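Plaluris Match Center - Help Desk
Ticket opened 2022-08-15
Category: Fixtures and live scores
Status: Resolved

Original message

Hello there, and thank you in advance for reading all of this, I do tend to go on. I look after the website for our soccer club, Atstead, and we've used the Plaluris match feed on our home page since July. It has been lovely up to now. Our trouble is with the cup game against Jollavo. The final score was 2-1 to us, but the page still says the match is in play, with the clock stuck at 90, and our league table hasn't moved an inch.

I've refreshed the page, cleared my browser, and logged out and back in. My phone shows the same thing on the club's Wi-Fi and off it. We had 3,720 visits to the page that evening, and a good many of those folks wrote to ask if the game was still going!

Reply from support

Thank you for such a thorough note, and well done on the win. We checked the feed on our side and your match was never closed. The second goal was entered in stoppage time, and the full-time whistle was sent before that goal had finished saving, so the whistle got dropped. Would you kindly try the following?

Open Match Admin and pick the Jollavo fixture.
Press Edit Timeline and check that both of your goals are listed.
Add a Full Time event with a minute later than the last goal.
Save, then wait 5 minutes before you look at the public page.

Please don't delete the match and start over - that would take the lineups and the cards with it.

Follow-up from customer

That did it for the score, thank you so much. The clock has gone and it says FT, just as it should. The league table is still the old one, though. Also, while I have you, does the picture in our snack rota post look all right on your end? It was slow to load on mine.

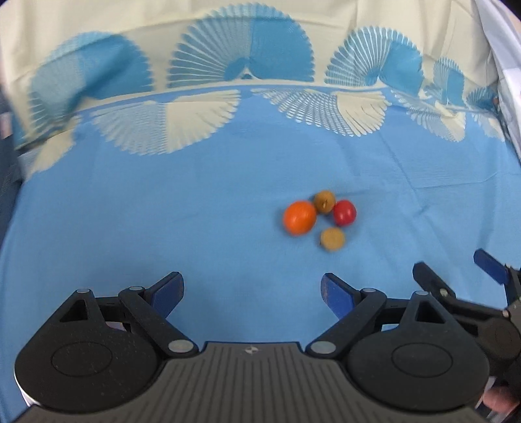 Photo: El Fassi / Atstead club website

Reply from support

The picture loads fine for us, so I'd put that down to a slow connection. As for the table, I should have spotted it sooner: the fixture is tagged as Cup, and cup results don't count toward league standings. Your table is correct as it stands, and it will move after your next league match.

Customer reply

Oh, of course it's a cup game! I feel a little silly, but I'm very glad to know. Please go ahead and close this one.

Ticket closed by support.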